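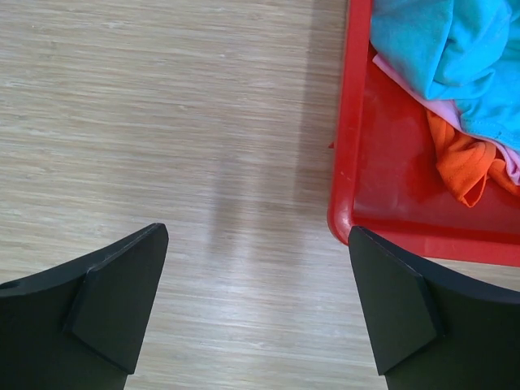
Three cloths and a tray: are we there yet?

Every spring I get the same email from my sister-in-law, Waltraud Gerlach, with a link to some article promising a robot that will do the laundry. This year's was about a machine called the Herkudel, and the subject line was "NOW can I throw out the ironing board?" No, Waltraud. Keep the ironing board.

I used to work in the back room of a commercial laundry, Heitmann, before I moved to the office side. We handled 4000 pieces on a busy day. Sheets, aprons, kitchen towels, the lot. So when someone tells me that a machine can pick up a cloth, my first question is how many, and my second question is what happens to the one underneath.

Cloth is the hard part. A box is a box whichever way you grab it. An orange cloth crumpled up under a pink one, with a blue one bunched on top, is a different shape every time you look at it. You and I reach in, feel an edge, and pull. We can tell with our fingertips whether we have one layer or two. Two stiff black fingers with a pad on each have to get by on a lot less than that.

And look at how friendly the conditions are. Bright red tray, cloths in strong colors, lots of plain floor next to it. My own laundry is mostly navy and gray, inside out, with a sock stuck in the sleeve of something. I would love to see a gripper deal with a fitted sheet. I would love to see me deal with a fitted sheet.

Bernd Oltmanns, who I shared an office with for years and who believes in all of this, thinks I'm unfair. His argument is that people said the same about dishwashers. I don't buy it. A dishwasher never had to find the plate. We carry the plate to it, we scrape it, we put it in the right slot, and afterward we take it out again. The machine got the wet part of the job and we kept the fiddly part – and I suspect that's how laundry will go too. Somebody will still be standing there turning sleeves the right way out.

He also likes to remind me of the folding machine we had at work, a Jorden. It was fast, I'll give him that. In one week in February it put through 3532 towels. What he leaves out is the woman at the front of it, feeding in every towel flat and square, one at a time. Take her away and you had a very expensive table. They counted her as "loading," as if that weren't the job.

What would change my mind? I'm not asking for shirts. Give me a basket of mixed stuff that nobody has sorted. Let the machine take out one piece at a time, lay it down flat, and fold it in half. Do that 1000 times in a row with no engineer in the room, and tell me how many pieces ended up on the floor. The Vomemley people put out a number like that last year, 641 picks without a person stepping in, and good for them. But it was washcloths, all the same size, and they stopped at picking. The folding was "future work." It's always future work.

I do think it will get there for some jobs. Shop rags into a bin, probably soon. Hotel towels, maybe, if the hotel buys only one kind. A family of five on a Sunday night? I'm keeping my hands free for that one.

Waltraud has already written back, by the way. She wants to know if it does windows.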